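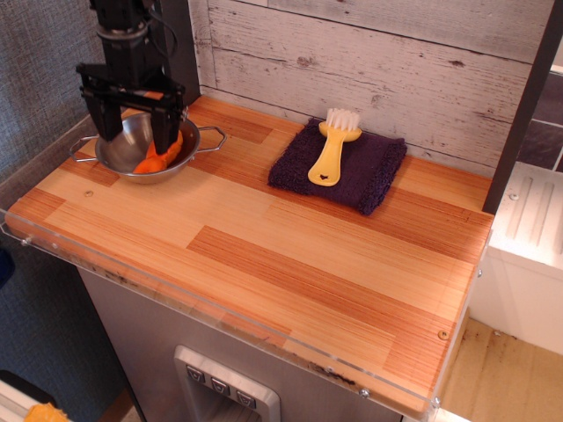 Trorkard extends worktop range for small kitchens

Trorkard will add three laminated wood worktops to its Nulo range in November. The boards are built up from pale and reddish-orange blocks laid in staggered rows and finished in gloss. Lengths run to 1,292 mm, and each board is supplied with its own fixing screws.

The range is intended for kitchens where food preparation and washing-up share one surface. Standing water should be wiped off at the end of each session, and damp cloths and brushes hung up overnight.

"Most of the enquiries we get concern the joints between blocks," said Dorin Bucur, product manager at Trorkard. "The new boards use the same adhesive throughout."

Orders are handled by Zürcher. Delivery takes six weeks.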